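Left, Then Down

Menaka Mollah had been teaching the machine at Kekana to put pens away since March, and she had grown fond of it, the way you get fond of a slow cousin who is trying hard (she would never have said so at lunch). Her job was to take up the hand-held gripper and do the thing herself, over and over, so that the arm in the next room could learn how a person goes about it. Number 845 that morning began like all the others, with the fingers open over the white table, the clear holder waiting with its three slots, and the blue marker lying off to the right.

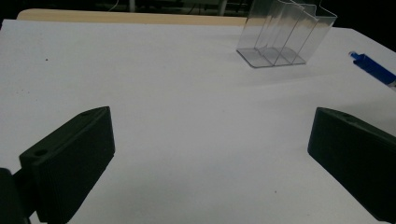

Number 846

She went slower this time – her mother used to hold her wrist like this when she was learning to pipe icing, back in Tukness, and never once hurried her. Close on the barrel, lift, turn, left, then down into the slot. They wanted 2,000 of these by summer, and she found she didn't mind at all.

"There you go, sweetheart," she said to the gripper, and opened her hand, and reached for the marker again.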